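Diltby Regional Automation Forum
Board: Visits, Demonstrations and Open Days
Topic: Open day at the Irkex handling laboratory, report and comments

Denise_Wragg
Posted 2018-06-28

Members who were unable to attend the open day have asked for a written account. I attended on behalf of the Perić training center, and what follows is my own record. It has not been reviewed by Irkex.

The visit was divided into a short talk, a demonstration at the tables, and a period for questions. Visitors were admitted in groups of 16. The talk dealt with the collection of handling data by people using hand-held grippers, and with the use of that data in training robot arms to do the same tasks. The speaker, Ilir Stan, stated that the laboratory prefers ordinary household articles to machined test pieces, on the grounds that the arms will be expected to deal with ordinary articles later.

At the tables, most of the questions concerned the view from the tool itself. The operator works with the eyes on the table, while the recording is made from a position just behind the fingers. Visitors were shown both views and invited to compare them.

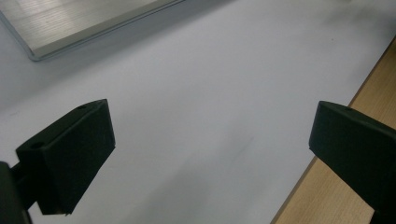
Mr. Stan advised that operators are asked to open the fingers fully before each approach and to pause briefly before closing. New operators find the pause unnatural and tend to leave it out. Recordings without it are set aside and the task is repeated.

I would rate the visit as useful for instructors and of moderate interest to plant managers. The question period was too short.

Denise Wragg

ankica.shehu
Reply 1

Thank you for the report. I was in the second group and can confirm most of it. I must disagree on one point. The question period was short for your group, but ours was given 40 minutes, and the staff remained afterward.

I would also rate the visit higher for plant managers. We have 3 packing lines at Barasau and the loading of trays is still done by hand. The demonstration was the first I have attended in which the staff spoke openly about failed attempts.

B_Angelovski
Reply 2

I wish to register a different opinion. The talk was well prepared, but the program announced "robots at work," and a large part of what my group saw was people at work with tools in their hands. Visitors who traveled a long distance were entitled to expect otherwise. I would ask that future announcements on this board state plainly whether a demonstration is automatic or manual.

Biljana Angelovski

Denise_Wragg
Reply 3

The comment on the announcement is fair, and I will pass it to the organizers. I would note that the manual stage was explained in the first part of the talk, and that the program sheet handed out at the door used the word "teaching."

To add to my first post: the two-handed work was, in my judgment, the most instructive part. One gripper is held in each hand, and the operator must bring both to the article without the hands getting in each other's way. Food containers with lids are a harder case than they seem. The walls flex under pressure, and a clear lid reflects the room lights.
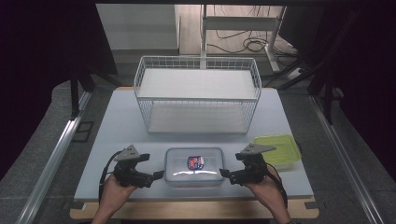

The laboratory's view is that both hands should arrive together. Mr. Stan was firm on this. An operator who lets one side lead will push the article across the table, and the arms will later learn to do the same.

nermina_d
Reply 4

I question the last statement. In our own trials we allowed the left side to arrive first and act as a stop, and the results were acceptable. It may depend on the weight of the article. Did Irkex present any figures, or was this given as a house rule?

Nermina Dimitriou

Denise_Wragg
Reply 5

It was given as a house rule. No figures were presented to my group.

ankica.shehu
Reply 6

Nor to ours. The question was raised by a visitor, and the answer was that a comparison is planned. I would support Ms. Dimitriou's method for heavier articles. For light plastic I am not convinced that either side can serve as a stop.

B_Angelovski
Reply 7

If a second open day is held, I would request that the comparison be included and that an arm be shown running on the recorded data in front of each group. I would attend again on that condition.

Denise_Wragg
Reply 8

Both requests have been forwarded to Irkex. Members who wish to add a question should post it in this thread. Please limit each post to one question and state which group you attended.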